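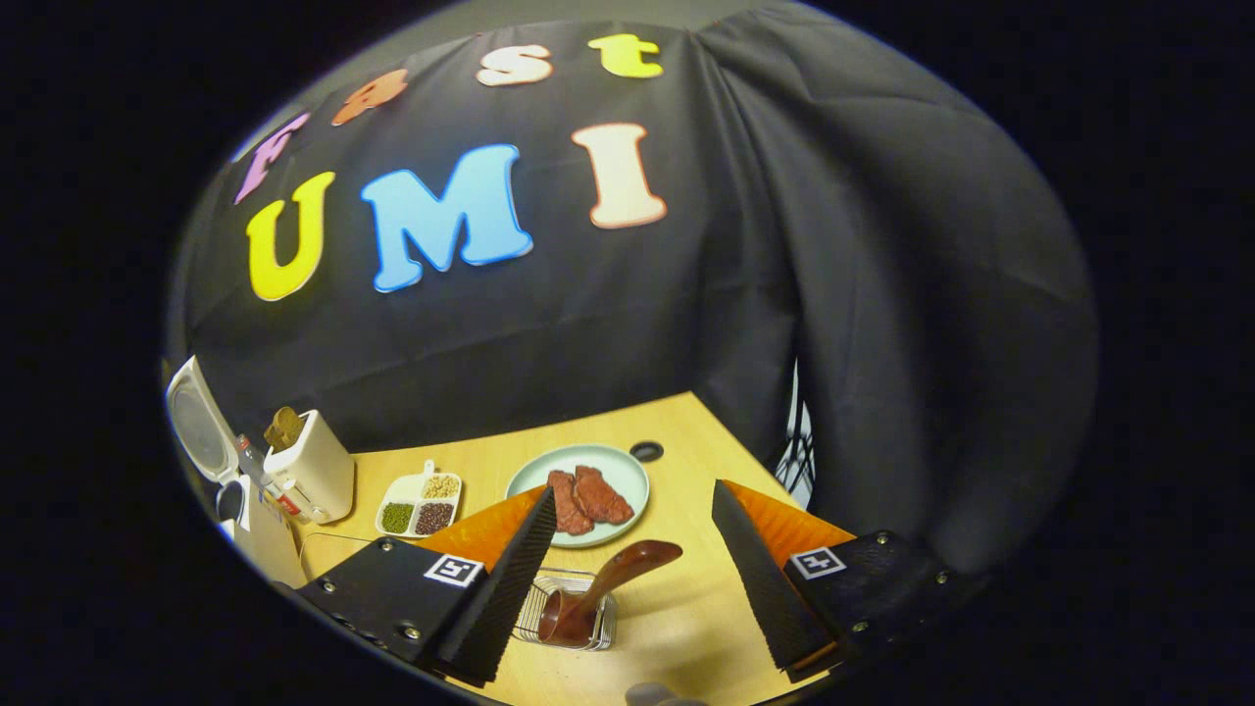 Curtains for a rented flat: a thread

1/ I have hung curtains in four rented flats now and made most of the mistakes. Putting what I know in one place before I forget it. Mostly for my sister, who moves in November.

2/ Measure the track or pole, never the glass. My current window is 134 cm of glass, but the pole is longer and the curtain has to cover all of it and then some. I bought for the glass the first time and had a stripe of streetlight down my pillow for a year.

3/ Fullness. Total width of fabric should be one and a half times the pole at the least, twice if it's thin stuff. If you buy exactly the width of the pole you get a flat sheet, and it lets light in at both sides.

4/ Drop. Decide where it ends first: sill, just under the sill, or floor. Floor looks best but not over a radiator. Mine would have cooked behind the bedroom ones, so those stop at the sill. Measure left, middle and right. The floor in this building (1875, converted badly) slopes by more than you'd think.

5/ Black fabric isn't the same as blackout. Hold it up to a lamp in the shop. If you can see the bulb, it'll be grey in your room by five in the morning in June. Lining does more for this than colour does.

6/ Most of the light gets in at the joins anyway. Overlap the two halves in the middle by a hand's width. A couple of small magnets sewn into the hems will hold them shut. I used the ones off an old shower curtain.

7/ Price. My living room pair came to £108 from Marchetti on the high street, lined, header tape already on. The ones in the spare room were £24 from the market and I hemmed them myself. The cheap ones have faded at the fold. Otherwise I can't tell you they're worse.

8/ If your landlord says no drilling, get that in writing, and ask again about existing holes. Mine was happy for me to reuse the old bracket holes once I sent him a photo of them. Wendell Doucet, if you're reading, thank you, and the tap still drips.

9/ Tension rods: fine for nets and light cotton. Not fine for anything lined. I had a Rukanau one that claimed to take heavy fabric and it came down at two in the morning, twice.

10/ Pinning things to curtains. People do it for birthdays, and it's easier on the deposit than sticking things to paint. Use fine dressmaking pins and go through the back of a fold. Safety pins leave a hole you'll see later, especially in velvet. Take them out the same evening or you'll find them with your foot.

11/ Washing. Take the hooks out first, all of them, and check the label. Unlined cotton shrinks, so wash it before you hem it. I didn't and lost some of the drop on the kitchen pair. They now look like they belong to a shorter window.

12/ Creases: hang them slightly damp and leave them for a day. Worked on everything I own apart from the linen, which I have given up on.

13/ Someone asked about hooks. Plastic ones go brittle in a south-facing window. I replaced mine with metal ones after the third snapped. Take an old one to the shop with you, the sizes vary.

14/ And someone else asked whether thermal lining is worth it. In my bedroom, yes, there's a draught under that window. In the living room I noticed no difference at all.

15/ Still to sort: the bathroom. It has frosted glass and a roller blind that only goes up. If anyone has fixed one of those without buying a new one, let me know how.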